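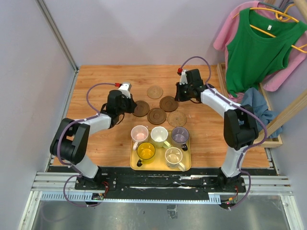 Ikenby bench, both arms over the mugs and coasters task.

Ikenby two-arm bench: equipment and budget notes

Status: second version, 29 Dec 2025
Kept by: Guðlaug Kárason. Purchases are approved by Grethe Bech.

What this folder is for

The folder holds the equipment list, the price sheet and the open questions for the second bench, which we want to have running in Kirnthorpe by August. It does not hold recordings or control code. Those are in the Clatent repository, and Valentina Núñez can give you access.

Files

equipment.csv — one line for each part, with supplier, price and delivery time
spares.csv — parts we want on the shelf before the first day
tableware.csv — mugs, coasters, trays and clothes for the tasks
quotes/ — offers as we received them, not edited

What we copy from the first bench

Two arms on one shared rail base, at the near edge of a wooden tabletop, with plain pale walls. We keep the aluminium rail and the cable channel below it. Please do not order a different table height, the mounting drawings depend on it.

The small boards under the bases should be ordered together with the arms. Last time they came in a separate order and we waited 45 days.

Budget lines, in euros

Gripper cables, spare set: 200
Table and wall panels: 600
Tableware and textiles: 45

The price of the arms is not in this file. Nikzad has sent an offer which is valid for 2 months, and it must be read together with the service contract.

Notes on tableware

Buy mixed mugs. We want clear glass, tinted glass and white ceramic, with handles of different shapes. A matching set is cheaper but it is less useful for us. The same goes for coasters — dark ones with a raised rim and woven ones, both kinds.

Open questions

Does the price of transport include the rail in one piece? Halfdan Sveinbjörnsson has asked and waits for an answer.
Do we buy a second drying rack, or move the one from Ikenby when the clothes tasks are finished?
Who pays for the floor panel, the project or the building?

Changes to the price sheet

Write your initials in the last column when you change a price, and keep the old price in the column beside it. Questions about invoices go to Ragnheiður Kragh.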